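Galería - Guardar lo de invierno, por fin

Lo íbamos dejando desde marzo y al final se hizo ayer, con un calor que no veas. Fotos y notas rápidas, las que faltan las subo cuando pueda. Mieke Leemans llevaba la lista, yo las etiquetas. Si buscáis algo vuestro mirad primero el número y luego preguntad, por favor.

Resumen para los que van con prisa: todo lo de plumas y guata va a la estantería del fondo, cajas Lusomen con tapa. Las botas aparte. Los esquíes siguen donde estaban, ni tocarlos hasta que venga Sombat Suksawat con la llave del altillo.

Bolsas de vacío: no para las plumas. Ya lo hablamos el año pasado y hubo quien las metió igual - tres meses después no había manera de que recuperaran el volúmen. Para mantas de forro polar sí, sin problema. Para lo acolchado, bolsa de tela grande y que respire.

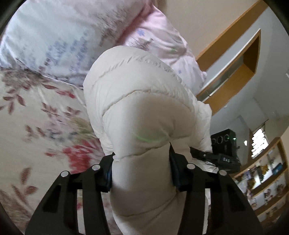

Lo blanco acolchado, bien gordo entre costura y costura. Bolsa de tela, número 93.

Lo mismo vale para los chalecos y para los dos sacos de dormir. Doblar flojo, sin enrollar. Si algo está húmedo no se guarda, se cuelga en el patio y ya. Y los bolsillos vacíos!! El otro día salió de uno un bocadillo del invierno, no digo más.

Lavado, para quien pregunte: programa delicado, poco detergente, dos aclarados. Secadora a baja temperatura con pelotas de tenis, y paciencia. La Weidemann grande tarda lo suyo pero deja las plumas sueltas. La pequeña mejor ni intentarlo con prendas gordas, no giran.

Etiquetas: del 1 al 107, rotulador negro, por fuera y por dentro de la tapa. Las que se despegaron el año pasado ya están cambiadas por las de cartón con cordel. Faltan 11 números por asignar, si traéis algo más pedidme uno antes de dejarlo en el suelo del pasilo.

Pendiente: guantes sueltos (muchos, casi todos de la mano izquierda), gorros de los niños, la funda del nórdico de Bralinow que tiene la cremallera rota. Quien sepa coser que avise a Mieke.

Más fotos la semana que viene, cuando esté abierto el altillo.

Actualizado el 20 de julio de 2025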